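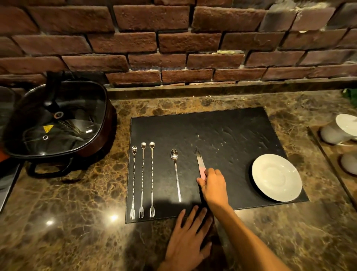
About Plendar

Plendar is a small evening school for people who would like to learn a language without being hurried. We teach Swedish, Italian, Vietnamese and, for those who have moved to the area and need it for work or for talking to the neighbours, everyday English. Our classes are for grown-ups of any age, and we really do mean any age — our oldest beginner to date enrolled at 96 so that she could write to her great-grandchildren in Uppsala, and she kept very good notes.

The school was started by Eskil Nyberg, who had been giving Swedish lessons in his front room for years and had simply run out of chairs. He found us two rooms above the old chandler's on Eltora Street, painted them a colour he still insists is yellow, and put a card in the library window. That first autumn there was one class on a Swedish novel that hardly any of the group could read yet, and a waiting list by Christmas. Eskil still teaches the Tuesday-night sort of learner best, by which we mean somebody who has come straight from work and would quite like a cup of tea before being asked about verbs.

How we teach

We talk first and write things down afterwards. In the early weeks you will learn to greet people, ask for what you need, say where you live and complain mildly about the weather, and the grammar comes in as it is wanted. Most courses run for 30 hours over a term, and we keep a spare session at the end for anyone who has missed a week through illness or a late train.
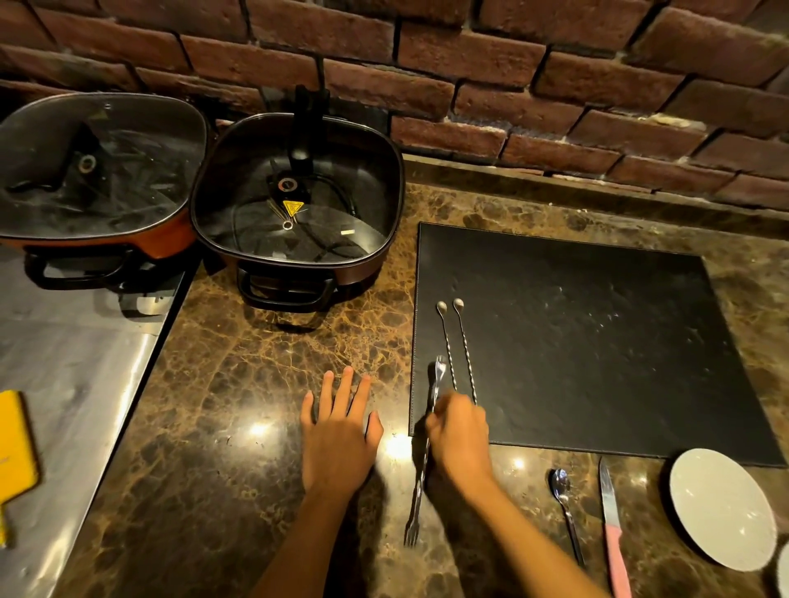 Page last updated: August

A good deal of our learning happens in the kitchen, too. Once or twice a term each group gets together for an evening of cooking and conversation, with the whole thing done in the language you are studying, from the shopping list to the washing-up. It is a lovely way to pick up the small words that never seem to turn up in textbooks, and people who are shy in class often chatter away quite happily once they have something to stir or peel.

Our Vietnamese classes are led by Mrs Lại, who joined us when the school moved to its present home in Andano House. She is patient about tones, firm about homework, and has a wonderful store of songs. Her beginners' group has grown to 37 — we have split it into three — and if you hear singing on the stairs at half past seven, it will be one of them.

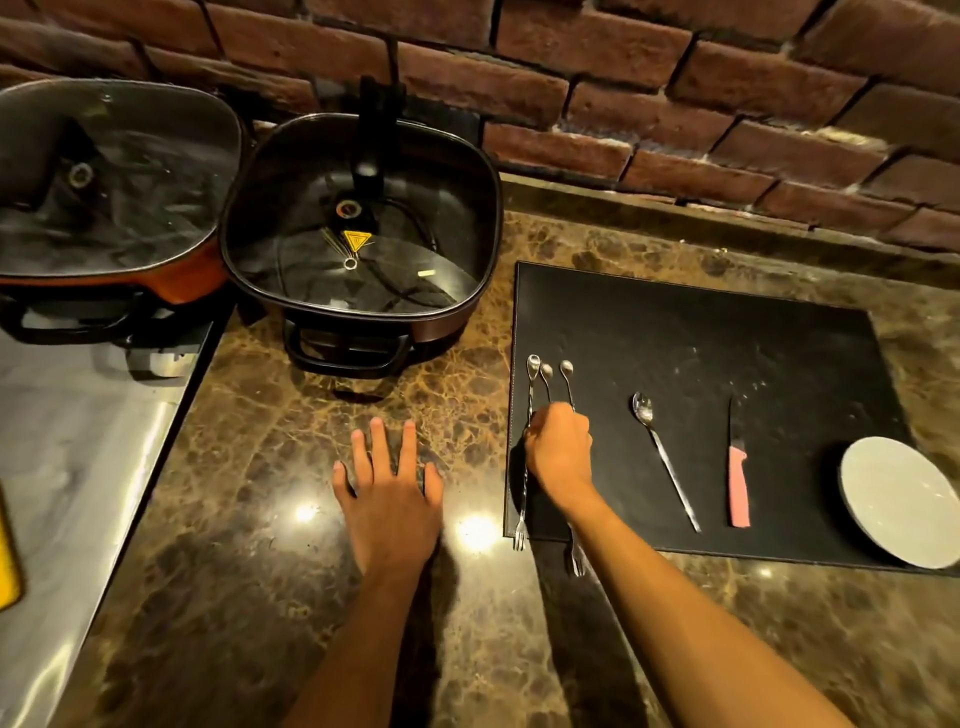

Joining us

New courses begin each autumn and spring. You are very welcome to sit in on a class first, free of charge, and we would far sooner you did that than worry at home over which level to choose. The office is open from four until the last class goes home, and the kettle is generally on. Come up the side stairs and ring the bell twice, as the first ring doesn't always carry.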